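## 4. Recording demonstrations with the hand-held gripper

Read Section 3 (charging and pairing) before you begin. The steps below assume the gripper is paired with the Venumden recorder and the status light is steady green.

One demonstration is one complete attempt at one task, from the start pose to the release. The recorder saves each demonstration as its own numbered file.

### 4.1 Prepare the work area

1. Choose a surface between knee and chest height. Shelving, counters and tables are all suitable.
2. Put out the target objects and at least one object that will not be handled. Leave ordinary background items where they are.
3. Turn on the room lights you intend to use for the whole session. Do not change them between demonstrations.
4. Wipe the gripper lens with the dry cloth supplied.
5. Open and close the fingers fully, twice. The finger width shown on the recorder must return to the same value both times.

**Note:** Fixed features with clear edges help the position tracking. A bare wall filling the whole view is the most common cause of lost tracking.

### 4.2 Check the view

Hold the gripper at the start pose and open the live view on the recorder. Both fingers should be visible and open, with the work surface between and beyond them. The lens is very wide, so straight shelves and ceiling beams will look bent toward the sides. Do not try to correct this in the recorder settings. 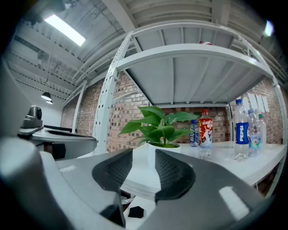 *Figure 4-1. Live view with the fingers open, facing a potted plant and drink bottles on a white shelf.*

If a finger is missing from the view, the lens bracket has shifted. Loosen the bracket screw, reseat the bracket against its stop, and tighten again. Repeat the finger check in 4.1, step 5.

### 4.3 Record

1. Select the task name on the recorder. For pick-and-place work with bottles, use `Sirnby-pick`.
2. Hold the start pose and press the side button once. Wait for the short tone.
3. Stay still for a full second, then move toward the target at a normal working pace.
4. Close the fingers on the object with the pads flat against its sides. Grip bottles below the cap.
5. Lift, move to the target position, and set the object down before opening the fingers.
6. Back away until the object is clear of both pads. Press the side button again.
7. Put the objects in a new arrangement and start the next demonstration.

A demonstration should last no more than 15 seconds. Longer files are accepted but are flagged for review.

**Caution:** Keep your free hand out of the view while recording. If you need to steady an object, stop, discard the file and start over.

**Caution:** Do not lift glass containers or open drinks with the gripper. Liquid in the finger rail is not covered by the warranty.

### 4.4 Vary the examples

Change the following between demonstrations:

- which object is the target
- the spacing and order of the objects
- the side you approach from
- the height of the start pose

Move the whole setup to another location after every 5 arrangements at most. A Grundlow training run needs 113 accepted demonstrations per task. Plan to record 146, so that rejected files can be dropped without a second session.

### 4.5 Keep or discard

Keep a demonstration if you missed the first grasp and recovered smoothly. Mark it `R` on the recorder.

Discard it if:

- the object was dropped or knocked over
- the tracking light turned amber at any point
- the wrong task name was selected

To discard the last file, hold the side button until you hear two tones. Earlier files can only be removed from the Goel desktop software (see Section 6).

*Section 4 prepared by Omprakash Bansal. Revised February.*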